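Estojo escolar 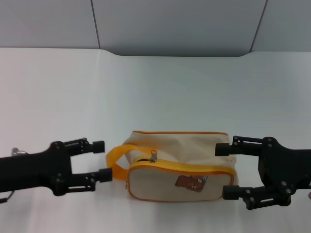

O estojo é aquele recipiente pequeno, quase sempre portátil, onde a gente guarda lápis, canetas, borracha e o que mais couber. Em Portugal também se ouve "porta-lápis", e no Brasil já me corrigiram mais de uma vez porque chamei de "penal", palavra que aprendi no Paraná e que não largo (lá todo mundo entende!). Escrevo este verbete para a enciclopédia colaborativa de Broltport porque o anterior tinha quatro linhas e uma delas era sobre mochilas.

Origem

Guardar instrumentos de escrita numa caixinha é hábito bem antigo. Os escribas egípcios usavam paletas compridas com um encaixe para os cálamos e cavidades para a tinta -- dá para considerar um parente distante, e eu considero. Muito depois vieram as caixas de madeira com tampa de correr, que minha avó ainda usava para botões, e as latinhas com dobradiça, barulhentas quando caem no chão da sala de aula.

O fecho de correr mudou bastante a coisa. Com ele o estojo pôde ser mole, caber em qualquer canto da mochila e engolir uma tesoura atravessada sem reclamar.

Tipos

O modelo de rolo é um pano com divisórias que se enrola e se amarra, muito querido por quem desenha, porque os pincéis ficam separados. O rígido protege melhor as pontas dos lápis de cor, mas ocupa o mesmo espaço cheio ou vazio. O de tecido com zíper é o mais comum nas escolas que conheço, em formato achatado, cilíndrico ou de caixinha. Existe ainda o de andares, com 3 compartimentos que se abrem feito livro, e esse eu quis a infância inteira e nunca ganhei.

Materiais e acabamento

Lona de algodão, poliéster, couro, plástico, metal e madeira aparecem em quase todo catálogo. A lona aguenta bem o uso e pega mancha de caneta com uma facilidade triste. O vivo (aquele cordãozinho revestido, costurado nas bordas, que em inglês se chama "piping") ajuda a firmar a forma e esconde a costura, além de dar cor à peça.

Em Broltport

Por aqui a história passa pela Serkis, oficina de costura que fazia toldos para o mercado e começou a aproveitar retalhos em estojos. Chegou a ter quase 70 modelos! A papelaria Brolum, na rua do porto, vendia todos numa vitrine giratória, e em março, antes das aulas, a fila dobrava a esquina. Mais tarde a loja Lưu passou a vender um modelo de seis bolsos internos que eu acho exagerado, mas tem seus fãs -- minha irmã é um deles.

Limpeza

Para lona, água fria, sabão neutro e escovinha macia, sempre depois de esvaziar e sacudir as aparas de lápis. Grafite sai melhor com borracha limpa antes de molhar. Tinta de caneta costuma ceder um pouco com álcool, testado primeiro num cantinho de dentro. Secar aberto, à sombra.

Ver também: apontador, lapiseira, mochila, fecho de correr.

Última edição: 13 de jul. de 2021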